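The Year We Moved My Father In

My father came to live with us in December with two suitcases, a recliner and 14 boxes of cassette tapes. He was seventy-nine. My wife and I had been talking about it since my mother died, and he had been saying no for just as long. Then he slipped on the back steps in Ponce, lay there for most of an afternoon, and called my sister that night to say he might be ready to hear our offer.

We had a spare room that we used for the ironing board and the kids' old school projects. Clearing it took a weekend. Getting used to having someone in it took a good deal longer.

The first trouble was the thermostat. Dad likes a house warm enough to sit in with his shirt sleeves rolled up. My wife, Trinidad Troncoso, grew up with four brothers and no quiet, and she doesn't argue about small things. She put a space heater in his room and told him the hallway was hers. He accepted that from her. He would not have accepted it from me.

Meals were harder. He eats supper at five. Our son has practice until six-thirty on most days, and I get home later than that. For a month we ate in shifts, and everybody was cross about the dishes. Now Dad has soup and toast at five and sits down with us again at seven for what he calls dessert, even when there isn't any.

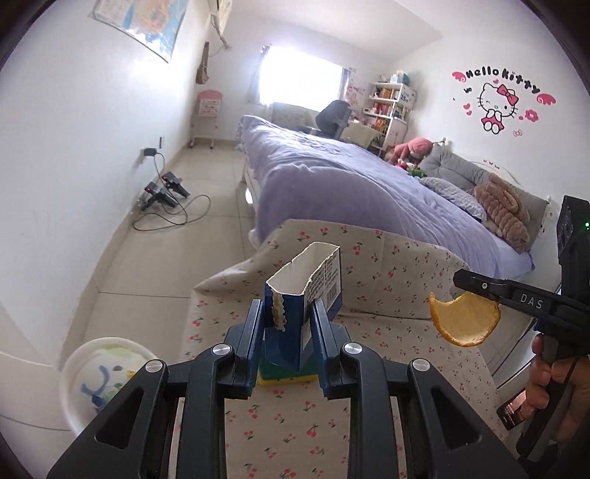

Did we talk about money before he moved in? We did, one time, and it should have been more. He wanted to pay $500 a month and I didn't want to take anything, so we settled on $200 and he buys the coffee.

I've since learned that other families write these things down. Alfie Furnival, a retired mail carrier on our street, had his mother-in-law for nine years, and he showed me the page they all signed. It covered rent, rides to the doctor, who could have the car on Sunday, and what would happen if she needed a nurse. He told me they never looked at it again after the first year, but the talk they had while writing it saved them plenty of fights.

The kids took to the arrangement faster than I did. My daughter does her homework in the recliner while he plays his tapes, and she knows the words to songs older than I am. He has taught her brother to sharpen a pencil with a knife. I had some opinions about that, and I kept most of them to myself.

I still catch myself listening for him at night. On Wednesday I heard the kitchen light click on at 2 in the morning and went down to see if he was all right. He was standing at the counter eating crackers. He asked if I wanted some, and I pulled out a chair.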